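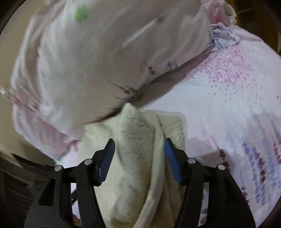 The cream fleece blanket, folded.

I have now read three separate articles telling me that a heavier blanket, a cooler bedroom and a mug of something brown and herbal will fix my sleep. I've also been sold to by a mattress company, a tea company and a man on a podcast. So I spent February to the end of September keeping a notebook, and I'd like to complain about what I learned.

Some background. I have slept badly for years. It isn't dramatic. I fall asleep fine and then I'm awake at 3 with my brain going over an email I sent in 2011. My doctor asked the normal questions, told me to cut back on coffee, and said to come back if it got worse. It didn't get worse. It just stayed there, like a neighbor's dog.

Then Tiina Harju at work told me about Jiltance, a sleep app that costs 70 dollars a year and gives you a score every morning. She loved it. She had gone from a 61 to an 84, and she said this the way people talk about their kid's grades. I asked if she felt better. She thought about it for a second and said the 84 was very good.

I signed up anyway, because I am not above any of this.

What the score measures, I still can't tell you. The help page says it is "based on movement, timing and restfulness," and restfulness is explained on another page as a mix of timing and movement. One night I slept on the couch and left the phone on the bedroom nightstand by accident. I got a 91, my best ever. I wrote to customer support about it and they sent me a link to the help page.

The part that bugs me is what the number did to my mornings. I'd wake up feeling okay, look at a 58, and be tired by breakfast. I tried not looking until lunch. On those days I was mostly fine until lunch. I know that's one person with a notebook and I'm not going to pretend it's science, but the app's own sales page isn't science either. It says 2,677 users reported "improved rest." Reported to whom? Out of how many? Compared to what? People who paid for a thing said the thing was nice.

Then there's the advice. My brother-in-law Teemu swears by no screens after eight. He also goes to bed at nine and has the kind of job where you lift things all day, so I'd like to see the screens get a fair trial. I did two weeks of it. I read most of a very long novel about a shipping family and woke up at 3 thinking about shipping.

The tea was Zultitz, the one in the purple box. It tastes like a hay barn. I'm not saying it does nothing — it gets you up at 3 very reliably, for a different reason.

A few things did seem to go along with better nights, going by my notes. Getting up at the same time on weekends, which I hate. Walking home from the train when it wasn't pouring. No wine on weeknights, which I hate more. My mother told me all of this for free when I was nineteen, and I have no way of sorting out which one mattered or if it was just summer.

I canceled the app last week. It took four screens, and the last one asked if I was sure I wanted to "give up on rest." Tiina is at 86 now. I've still got the notebook going, mainly to see what happens when the clocks change, and if anybody has used one of those sunrise lamps for a whole winter without being paid to say so, please leave a comment.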